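Progress report, second period: robot picking of small mixed goods at Patgate
Prepared for Carla Majali, Saliba Fund, by Nisha Rathore, Oltusis
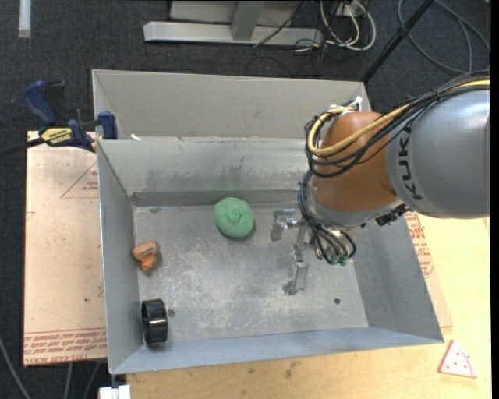

Has the robot taken work off the people in the returns room yet?

So far it has moved work around. The sorters handle fewer of the easy pieces by hand and spend more of the day watching, clearing and correcting. Total hours in the room are the same as they were before the grant began, and I don't expect that to change by the end of this period.

I know the last report had a brighter tone. It was written by the project office before anyone had worked a full week next to the arm, and I would ask you to read this one in its place where the two disagree.

What was done

The test cell ran through March on the day shift only. The task is the one in the grant agreement: pick a loose item out of a metal bin, whatever it is and however it has landed, and pass it on for sorting. Over the period the arm made 3,281 attempts. Of these, 900 ended with no item passed on, either because the fingers closed on nothing or because the item dropped on the way out.

Gukley, who supply the picking software, count these differently. In their weekly summary a miss followed by a good second try goes down as one success. I understand why a supplier would want it that way, but the sorter standing there waits through both tries, and the wait is what our people complain of. I have used attempts throughout and would like the final report to do the same.

Soft items go best. Anything that gives a little when squeezed tends to stay in the grip. Shiny items and anything that can roll are still poor, and small things close to a wall of the bin are worse again. The arm approaches, stops, backs off and approaches from another side, and at times does this until a person steps in. The bin floor has become scratched, and Gukley believe the patchy shine may be confusing the software. They may be right. They believed the same about the lighting in the first period, and we changed the lighting.

What it means for the sorters

Four people have worked alongside the cell. I spoke to each of them alone and agreed not to attach names to anything they said.

All of them said the job is quieter on the hands and harder on the head. Picking by hand is dull, but you can let your mind drift and your hands keep going. Watching the arm is also dull, and you can't drift, because it stops without much warning and the line backs up behind it. One sorter told me she goes home less sore and more tired. Another said he had been told he would be "supervising" and wanted to know when the pay for supervising would start. I had no answer for him. The job grade has not been looked at, and I think it should be before we ask anyone else to take a turn.

There is also the matter of who gets the hard pieces. When the arm takes the soft, easy items, what is left for people is the awkward remainder — the things that slip, tangle or hide in corners. The hourly target for the hand sorters was set on a mixed load. It was not lowered when the load changed, and two of the four missed it repeatedly as a result. The shift lead has stopped writing this up at my request, but that is a favor and it could end whenever the shift lead changes. We need a proper target for the new mix.

On the good side, the bending has gone down and so have complaints about sore wrists. I can't put a number on either. We didn't record them before the start, which was our mistake, and any figure I gave you now would be made up. Two of the sorters have also become quite good at restarting the cell and spotting a bad approach before it fails. They learned this by watching, as the training days promised in the agreement have been put off twice.

Money

Spending is under plan, mainly on account of those training days. We have 25 percent of the grant left. Please don't read that as a saving. I would like to keep the training money for training, and I am asking for your written agreement that it won't be moved to software changes, which Gukley have suggested.

We have also had costs the plan didn't foresee. Cables that hang near a moving arm need checking more often than we allowed for, and the checks are being done by our own maintenance people on top of their usual rounds. Their time isn't charged to the grant. It ought to show up somewhere, or the next site will plan on the same mistake.

Claims I would hold back

The draft press note says the project "frees staff for higher-value work." I asked which work. As far as I can find out, no one at Oltusis has been moved to different work because of the cell, and there is no list of such jobs to move to. I would take the sentence out. The note also says the system is ready for a second site. The failure rate above doesn't support it, and neither does the fact that a person has to stay within reach of the stop button all day.

I am not arguing for an early end. The soft-item results are real, and the sorters would rather keep those gains than lose them. My doubt is about the step from one bin on one shift to a whole room, and about who carries the extra load while we find out.

Next period

Hold both training days, with paid cover for the people attending.
Set a new hourly target for hand sorting, agreed with the sorters.
Have the job grade reviewed by personnel.
Fit a fresh bin floor and run the same items again, before any further software changes.
Start a simple log of strain complaints and of time spent waiting on the arm.

The evening shift trial should wait until the first two are done. Gukley would like an answer on that by Friday, and unless you object I will tell them no for now.

Nisha Rathore
Oltusis, Patgate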